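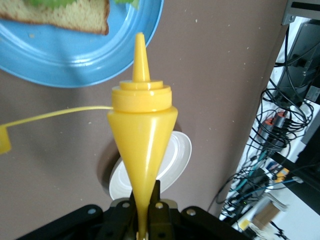
Wrist camera view: yellow squeeze bottle in the fingers, small white dish behind it.

1/ A thread on our sauce bottle results. The paper is in review, the preprint is up, and the code will follow in July. Posted April 6, 2021.

2/ The question was narrow. Given only the wrist camera, can a policy judge the tilt of a held squeeze bottle well enough to aim the nozzle at a target on the table?

3/ Training data: 1,334 demonstrations, recorded by hand guidance at our two sites, Stisedville and Sultholm. Same arm and same fingers at both. The lighting differs and we left it alone.

4/ The method, which we call Gulura, adds one extra output to a plain imitation policy. At every step it predicts where the nozzle tip is in the image. That output is used in training only and dropped at run time.

5/ Tip labels came from hand marking 3,000 stills. The cap, collar and cone are all one colour, so annotators disagreed most when the nozzle pointed close to the lens. We kept the disagreement as a weight on the loss.

6/ Test: 500 trials with Gulura, 500 with the same policy minus the tip output. Same start poses, same bottle, plate and sandwich in varied positions. Gulura was ahead at both sites. The gap was wider at Sultholm - the full table is in section five.

7/ Where it fails: grip slip. If the bottle turns in the fingers after the lift, the policy goes on as if it had not. A hanging stopper on a strap also pulls the tip estimate sideways in some views. Masking the strap in training helped a little.

8/ What we did not test: clear bottles, part-full bottles, or how much comes out per squeeze. Aim was scored from the tip position alone. Please don't cite this as a pouring result.

9/ Oei, our labelling tool, is already public. It runs on a laptop and exports plain text. The stills go up with the code - 900 of them are held back as a test set.

10/ Questions about the loss weighting are best raised on the preprint page, where the other authors will see them too.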